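Glass bench notebook - October 21, 2026 - the Ilard wine glasses, and the ceiling

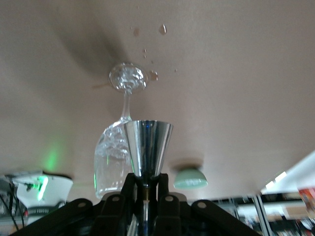

Jodie Prentis
Glass bench, Nimness workshop

Glass day, finally! I've been promising myself a proper go at the Ilard stemware since the box landed on my shelf, and this morning I had the whole bench to myself until lunch, so kettle on and off we went.

First thing, the foot. I do love a faceted foot. It's a plain clear glass otherwise, thin stem, rounded bowl, nothing you'd cross the road for, but turn it foot up and those facets throw bright little glints all over the place. Gorgeous to look at, a pain to inspect. Every glint looks like a chip until you roll the glass a touch and it moves. A real chip stays put. I ran my thumbnail round all of them as well, because my eyes are not what they were, and found one nibble on the rim of the second glass. Very small. I've put a dot of tape on the stem so it doesn't go back in the box with its mates.

Colour next. The client's note asks whether the glass has "gone a bit green", and I can see why a person might wonder. There's pale green along the left edge of the bowl in the picture, but there's a patch of green light on the ceiling too, so I'm not reading anything into that. I took the glass over to the window and stood it on a sheet of white copy paper, and it was as clear as you like. Note to self and everybody else: colour gets judged at the window, on white paper, nowhere else. The same goes for hunting for bubbles in the glass. With all that swirl of reflections in the bowl I wouldn't swear to anything until I'd had it on the paper. I also want the polished chrome cone out of the way when I'm checking the right side of a bowl, it's far too shiny and picks up blue and white streaks that look for all the world like scratches.

Then capacity, filled to the brim with tap water from the measuring jug and topped up with the small syringe.

First glass: 490 ml
Second glass (the nibbled one): 468 ml
Third glass: I knocked it with my sleeve while pouring. It's fine! The glass is fine. The water went in the drawer. No reading, to be redone.

That gap between the first two is more than I'd like. They look like twins side by side. Could be the bowls were blown a bit differently, could be someone has ground the rim down at some point to take out an older chip, and I lean toward the second idea because the rim feels flatter under the finger. I'll put a straight edge across it when the good one comes back from Fotham. If it has been ground once already I'm not keen to take more off, and I'd sooner leave the nibble alone and soften it by hand with the fine pad. The client drinks out of them, apparently, so it has to be safe on the lip either way.

Washing. I did 3 rinses, warm, with one drop of ordinary dish soap in the first and none after. Dried one with the old linen towel and one with the new microfibre. The linen left fluff. The microfibre dragged and squeaked horribly and I was convinced I'd snap the stem, so hold the bowl and not the foot when you're drying, please, whichever cloth you use. Twisting foot against bowl is how we lost the Mavromatis sherry glass in May and I'm still cross with myself.

Right, the ceiling. Brownish splash marks, up past the foot of the glass. The biggest is a teardrop, then there's a blotch, a faint smear and some little specks that you'd take for dust. I'd stopped seeing them, the way you do, and now I can't see anything else. It's a flat beige paint so scrubbing will probably leave a shiny patch. I'm going to try a damp melamine sponge on one of the tiny specks first, and if that lifts it without polishing the paint I'll go after the teardrop. If it doesn't, it's a tester pot and a small roller. Bench gets covered either way, and no stemware out while somebody is up the ladder. I mean me.

Still to do:
- third glass, capacity
- straight edge on the rim of the second
- new linen towel, washed a few times before it goes anywhere near glass
- ring the client about the nibble before touching it
- dry out the drawer (the paper sandpaper sleeves are a write-off)

Left the glasses standing upright on the padded tray, lid off, under the tea towel with the lemons on it. Please don't put anything on top.

Last updated: Wednesday, after lunch

Recent entries
Mavromatis decanter, stopper stuck again
Which cerium slurry is in which tub
Fotham order: pads, cork belt, tape
Ilard box, what arrived and how it was packed

Home Notebook Benches Supplies Search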